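Home helper, month to month: two weeks with the Sudilier service

By the Steklow home desk

Started with a phone call. Then a van, then a tall white robot standing in the hall while the installer looked for an outlet. Sudilier doesn't sell you the thing. You rent it, they look after it, they take it back when you've had enough. Setup ran 41 minutes, most of it spent walking room to room while the robot learned where the furniture is.

The service comes in 2 plans. Basic is surfaces and tidying. Plus adds drawers, cupboards and what Sudilier calls put-away – socks to sock drawer, spoons to spoon drawer, that kind of job. We had Plus. It's $158 a month, and the first month is the same price as all the others, no teaser rate. Refreshing. There's also a $50 pickup fee if you quit before three months, wich is in the contract but not on the front page of the brochure. Read the contract.

So what does it do all day. Wiping, mainly. Tables, counters, tops of things. You give it a cloth and a sponge, it folds the one round the other and holds them in the gripper as a single pad. Any cloth will do. Sudilier sends a pack of plain gray ones, and ours went in a closet after day one in favor of dish towels we already had.

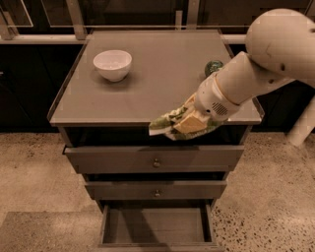 Pressure is good. Firm enough for dried coffee, soft enough that nothing skidded off onto the floor while we were testing. It works around objects instead of lifting them, so a bowl stays where it is and you get a ring of dust under it by the end of the week. There's a setting for this, "lift and wipe", off by default. Turn it on. Slower but worth it.

Corners, not so good. Anything with a raised edge collects crumbs along the inside and the robot pushes them up against it, goes back, pushes them again. We finished those by hand.

Drawers were the surprise. Knobs, bar handles, the finger slot on an old desk – it managed all of them, and the closing is gentle. It does like to leave one open if you interrupt it. Say "stop" halfway through a put-away job and it stops, right there, drawer out, and goes off to the next thing when you call it. Bruised shin in week one. Sudilier says a fix is coming in May.

Noise: a low whir, fine with the TV on. Voice replies are loud and a bit cheerful for seven in the morning. Volume is in the app under Household, not under Sound, took us a while.

How does it stack up. Jollard is the obvious rival and it's cheaper, but the Jollard unit we tried last year only does floors and low tables, and you have to empty it yourself. Pangilinan has the nicer app by a mile, proper room maps, schedules you can drag around. Its arm is short though. Couldn't reach the back of a kitchen counter, kept asking for help. Sudilier reaches. That's most of what you are paying for.

Support was quick both times we called. One question about the charging dock, one about a cloth it refused to pick up (too wet, apparently, wring it out first).

Who should get it: anyone with sore hands or a bad back and a fair amount of furniture. Small apartment, skip it, it takes up more floor than teh brochure suggests and it needs room to turn. Ask for the home visit before you sign. They measure the doorways for free.

Contact the desk | © Steklow 31 January 2025 | Back to top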